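Teaching the arms in simulation: our August gallery

I've been meaning to put this page up for ages! Most of my month went into driving two robot arms around a simulated workbench by remote control, one task, over and over, so the Grutdale project has something to learn from.

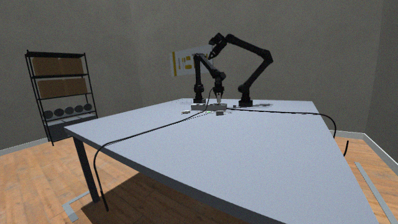
The job sounds easy: pick up a small part, carry it to the tray, set it down where it belongs. I gave myself a target of 200 runs and got to 84 before my wrists started complaining (Yolanda Valcárcel took over for a while, and she's a lot smoother than I am).

The left arm has a gray piece in its gripper, right down near the top of the tray, and this bit is where I always slow to a crawl. Come in even slightly tilted and I usually scrap the run and start again.

The right arm is up high with nothing in its gripper. I park it out of the way early, before I touch anything with the left one. Rodrigo Zabala likes to move both at once, which makes for quicker runs and a lot more swearing.

Of the first 84 we kept 39. Emiliano Toledo went through them all and threw out anything where I dithered, and boy, do I dither! My keepers got way better once I stopped correcting every tiny wobble.

Next up is handing a part from one arm to the other. Adebayo Nnaji has already bagged the first turn at the controls.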